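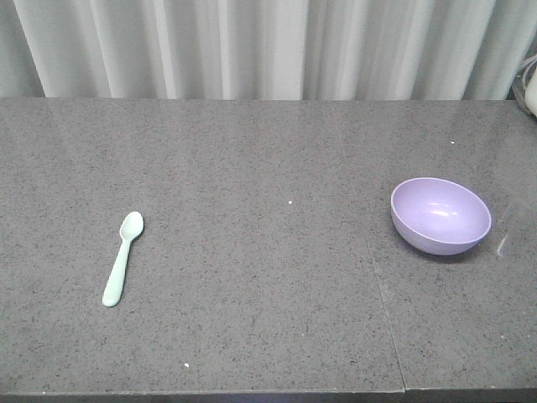
Gray speckled tabletop with a pale curtain behind

Skerside: which crossing does message 597 belong to?

Tags: skerside, timeline, season-3, lista

Asked in February. 2 upvotes on the question, 3 answers

I am trying to put the radio traffic in Skerside into a single ordered list, and I have one entry I can't place.

In the season 1 finale the radio operator on the Lista picks up a Morse message on 500 kHz. The operator writes it in the log and the page is shown long enough to read the serial number, 597. The text is the position of the ship, the word "adrift" and a time, 0410. The captain says the Lista isn't adrift and orders the entry struck out.

In season 3, after the Lista leaves Kistden for the last time, the engine fails and the operator sends a distress message by hand. The text is the same as far as I can tell. The operator then enters it in the log as outgoing traffic, and the serial number on that page is also 597.

I see the following possibilities.

The season 1 message is the season 3 message, received before it was sent. This would agree with the other displaced signals in the show, but all of those arrive late. I don't know of another one that arrives early.

The two messages are separate, and the operator sends the second one from memory, having seen the first. In this case I don't understand the serial number. The log would have to run to 597 twice.

The season 1 crossing is really a later crossing shown out of order. The harbor office scenes make this difficult, as the Halilović salvage crew are still on the pier in season 1 and have left by season 3.

I have the discs but not the companion book. I would prefer an answer based on what is on screen. If the book settles it, please say so and give the chapter.

Comments on the question

Are you counting the recap at the start of season 3? It uses a different take of the log page and the struck-out line is missing.

I left recaps out of the list. They contradict the episodes in several places.

Answer 1 (accepted)

It is one message, sent in season 3 and received in season 1. Your first option is correct, and the serial number is the main evidence.

The Lista keeps two logs. The black one is for incoming traffic and the green one is for outgoing. They are numbered separately, and this is stated in the second episode, when the relief operator is shown how to fill them in. A received message is entered in the black log under the number given by the sending station, if the sender gives one. Only a message without a number gets the next free line.

So the page in the season 1 finale doesn't tell you how many messages the Lista has received. It tells you that the sender transmitted the number 597 along with the text. The entries before and after it on the same page carry unrelated numbers from other stations, and this can be checked on the disc by stepping through the shot.

In season 3 the page belongs to the green log, and 597 is the next number in sequence. The entry before it is the weather report sent on leaving Kistden. The operator keys the number first and then the text. If you read Morse you can follow it on the soundtrack, although the music covers the last group.

As for early arrival, there is one other case, and it is easy to miss. In the season 2 episode set almost entirely in the engine room, the voice on the speaking tube reports that the starboard pump has stopped. The engineer looks, and it is running. It stops 20 minutes later by the bulkhead clock. The report isn't repeated in the second half of the episode, so the engineer must have heard it early. I accept that a speaking tube isn't radio, but the show treats both the same way in the fog episodes.

Your third option can be ruled out without the salvage crew. The operator's left hand is bandaged from the middle of season 2 onward and is uninjured in the season 1 finale.

What isn't settled is the time. The season 1 log gives 0410 as the time in the message, and the clock in the season 3 radio room shows a few minutes after four when keying begins. I would treat 0410 as the time of sending. The time of receipt is in the next column, and the captain's thumb is over it.

Comments on answer 1

I had missed the two logs completely. I went back to the second episode and the green cover is clear. Accepting this.

The pump report is explained in the commentary track as an editing change. The scenes were swapped. I wouldn't use it as evidence.

The commentary says the scenes were moved. It doesn't say the clock was wrong. The broadcast version is the one that counts here.

Answer 2

The companion book puts it in the Kistden chapter, in the table of signals. There is one row for 597 with both episodes listed against it. No explanation is given. Note that the table also has the wrong episode for the foghorn signal, so it isn't reliable in every row.

Comments on answer 2

Is that the first printing? Mine has two rows.

First printing, yes. I haven't seen the later one.

Answer 3

I always thought they were both just dreaming, the captain and the operator. The whole harbor goes dark at the end of season 1 and after that nothing on the ship makes sense. Also the salvage company was never there on a Tuesday, watch it again.

Comments on answer 3

This doesn't address the serial number. Which scene gives the day?

The one with the crane.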